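4.2 Recording a demonstration set

Use this procedure to collect examples for the Moon kitchen task on a Cidolby cell. A full set is 220 episodes. Read the section on cable routing before you power up the arm.

1. Lay out the toys on the white table. Leave space between pieces so the gripper fingers can get in from above.
2. Stand the toaster oven on the right with its door facing left.
3. Check both views in Flostach before recording.

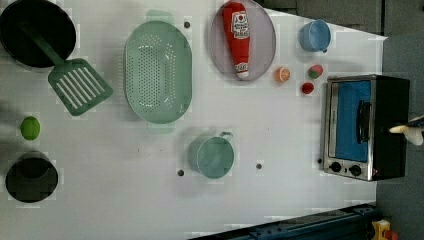 Figure 4-3. Table layout with the toaster oven at right.

4. Type the task sentence in the Prompt field. Use everyday words, such as "put the strawberry on the plate."
5. Press Start, guide the arm through the task, and press Stop once the fingers are clear of the object.
6. Mark the episode Keep or Discard. Discard any episode with a pause longer than 4 seconds.

CAUTION: Keep the cables at the wrist slack enough for a full turn, and watch them near the oven door. A snagged cable can pull the oven off its spot.
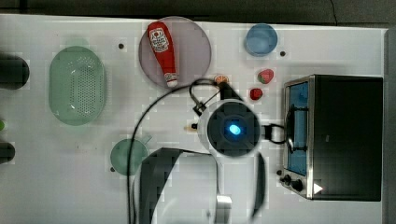
7. Move the toys to new places after each kept episode. Small shifts are fine - the oven stays put for the whole set.
8. Back up to the Dimholm server after every 100 episodes.

Note: Training will start with 192 kept episodes, but the remaining ones are needed for the test split. Sets recorded before August use the old prompt format and must be converted first (see 4.5).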